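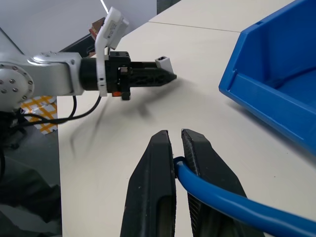 Search this site Enter keyword Go

I gave up my car in June, mostly out of spite. The repair shop in Lockwood wanted $800 for a part I couldn't pronounce, and I stood there at the counter and heard myself say no thanks, I'll take the bus. I hadn't been on a bus since high school!

My sister Imogen Horrocks (she kept the family name, I didn't) gave me two weeks. She lives out in Parkent, two transfers away, and she's seen me cry over a parking spot.

The first few mornings were rough, I'll admit. I missed the 7:10 twice and once got on going the wrong direction, which took me all the way to the end of the line and a very nice bakery. I've been back to that bakery on purpose since then – get the cheese roll, and get there before nine.

Then I started reading again. Whole books, the fat kind, with my bag on my knees and my shoes off if the seat next to me was free (sorry). I know the regulars now too, or at least their coats and their lunches. A woman with a green thermos saves me the window on rainy days, and we've never said more than good morning.

I do miss driving at night with the radio up. And groceries are a pain, especially cat litter, so Imogen hauls that over when she visits. She still asks when I'm getting the car fixed. I told her to ask me again when it snows.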